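Ultach gripper kit - speaker notes, slot 2

Open with the offer. Praneo sells the kit as a wrist camera, a two-finger gripper and a year of support. We have had it on trial since July, on desktop teardown and refit. Say up front that Grotik paid for the trial.

Slide 4. Leave it up while explaining approach angles. Case on its side, parts staged behind it, fingers coming in low over the board. 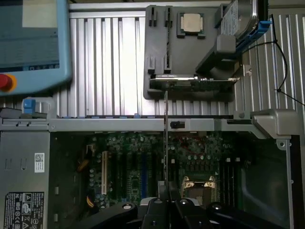
Junaid Kiani asked at the dry run whether the price covers spare fingertips. It does not. They are a separate line on the quote, and the pads are rated for 200 hours.

Next, setup. Calibration takes 30 minutes from the pendant. Repeat it after any change of fingertips - the manual is vague on this point.

Weak spots: thin cables, and anything under a crossbar. Give the Durrani comparison only if asked. Prices are on the handout.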